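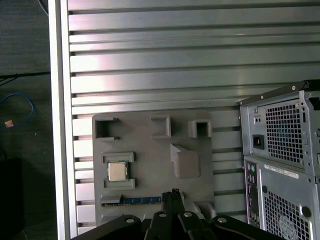 *Placa de fixação Grusov montada nos perfis de alumínio, com o CPU no suporte e um módulo de RAM azul na ranhura inferior.*

## Célula Stadari para desmontagem de computadores de secretária

**Estado:** em utilização restrita. Sem operação autónoma dentro de caixas abertas.

A ficha do fabricante promete «extração segura de componentes em equipamento heterogéneo». Usamos a célula em Drernbridge desde agosto e a palavra que nos custa aceitar é «segura». A parte da placa funciona bem. A parte da caixa aberta teve uma falha que a Stadari continua a classificar como erro de configuração, e é por isso que esta página é mais comprida do que a do catálogo.

### O que inclui

- Garra preta de dois dedos, com câmara no pulso
- Placa de fixação Grusov, cinzenta, impressa em 3D, com suporte para CPU e ranhura para RAM
- Controlador Roy, com limite de força configurável
- Botão de paragem com cabo

### A falha

Durante uma recolha de módulos de memória, o braço recuou da caixa com um cabo de alimentação preso atrás de um dos dedos. O limite de força estava definido em 30 N. O controlador registou 39 N e só parou 2 segundos depois, já com a torre arrastada para fora da marca. A Haf Dafis carregou no botão de paragem praticamente ao mesmo tempo, de modo que nem sequer sabemos qual dos dois travou o braço. O registo do Roy não distingue.

Ninguém se magoou. Perdeu-se um conector da placa-mãe.

A explicação que recebemos foi que o limite se aplica «ao movimento de aproximação». O manual não diz isto em lado nenhum. Pedimos a correção por escrito e veio uma versão nova do software, instalada a 2021-11-21, com uma nota de uma linha: «melhorias de estabilidade». Repetimos o recuo com uma cinta de ensaio presa à garra. Em sete tentativas, parou a tempo em todas. É melhor do que antes, mas uma cinta esticada num banco de ensaio não se comporta como um molho de cabos apertado com braçadeiras, e não vamos levantar a restrição com base nisso.

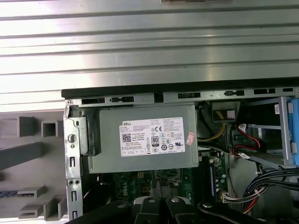 *Garra junto à fonte de alimentação e à placa-mãe de uma torre DELL aberta; à direita, o feixe de cabos pretos com braçadeiras brancas.*

### Condições de utilização

1. Torre desligada da tomada antes de abrir.
2. Cabos soltos afastados da zona de recuo, à mão, com o braço parado.
3. Recuo sempre na vertical e à velocidade mínima.
4. Uma pessoa junto ao botão de paragem enquanto os dedos estiverem dentro da caixa.
5. Qualquer paragem por força obriga a verificar os dedos e os parafusos da garra antes de retomar.

A colocação e a recolha de peças na placa Grusov podem correr sem estas restrições – aí não tivemos incidentes.

### Por esclarecer

- Se o limite de força está agora ativo em todas as direções ou apenas no recuo.
- Se a paragem manual passa a ficar registada em separado.
- Quem paga o conector.

Reservas e pedidos de acesso: Manuela Bianchini. Quem só precisar de retirar memórias de poucas torres faz o trabalho mais depressa à mão.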